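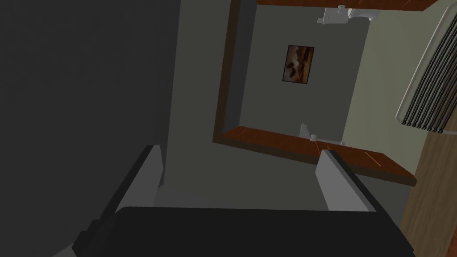

Can you learn to sing in a choir if you can't read music?

Most choirs will take you, and you pick up enough of it by following the person next to you. I couldn't read a note in September and I'm singing second alto in the spring concert. So many of you asked after my last post that I'm doing a whole thread, sorry to everyone who follows me for bread!

First, which choir. I sing with the Wukcombe community choir, Monday nights, upstairs at the old Ramberg building. No audition. You turn up, someone asks "high or low?", you panic and say "middle?" and they point you at the altos. That's how I became an alto.

The first night was rough, I won't lie. Everyone had a folder. I did not have a folder. They opened to a piece that looked like ants had walked across the page and just... started singing it. In four parts. I mouthed the word "gloria" for about an hour and went home and ate cereal standing up.

What saved me was recordings. Our director, Boris Papadopoulos, makes a track for each section where your part is loud and everybody else is faint. I played the alto one in the car until my kid could sing it. He sings it better than me, frankly. He's 8.

Things I do now that I'm less terrified:
pencil, always a pencil
highlighter on my own line (yellow, the pink one bled through)
a big arrow wherever the tune jumps up
"BREATHE" in capitals before the long bit on page 4

You do start to read a little without meaning to. The dots go up, you go up. The dots are close together, hurry. I still couldn't tell you what key anything is in, and so far the key hasn't asked.

Somebody wanted to know about cost. Ours is pay what you can at the door, and the sheet music gets handed back at the end of the season, so please don't use pen. I got a talking-to about pen.

Also the shoes question, lol. Wear flat ones. We stand for the whole second half, and last winter a tenor named Greva had to sit down on the riser with her boots off in the middle of a carol. Yes, we have a lady tenor, and she's the best one in the row.

If you're shy, stand in the second row. The front row can't hear anybody behind them properly and the back row is where the basses chat. Second row, near someone loud and accurate. Mine is Mrs. Hoxha and I'd follow that woman's vowels into the sea.

The concert is in June and the hall seats 610, which I wish I hadn't looked up. We are doing the ants piece. I know all of it except one entrance where the altos come in on nothing, no piano, no warning, and every week half of us come in early and the rest come in sorry.

Ok, rehearsal's at 7 and I still have to find my folder. If you're local and thinking about it, come up the side stairs, the front door sticks. Say "middle" and I'll scoot over.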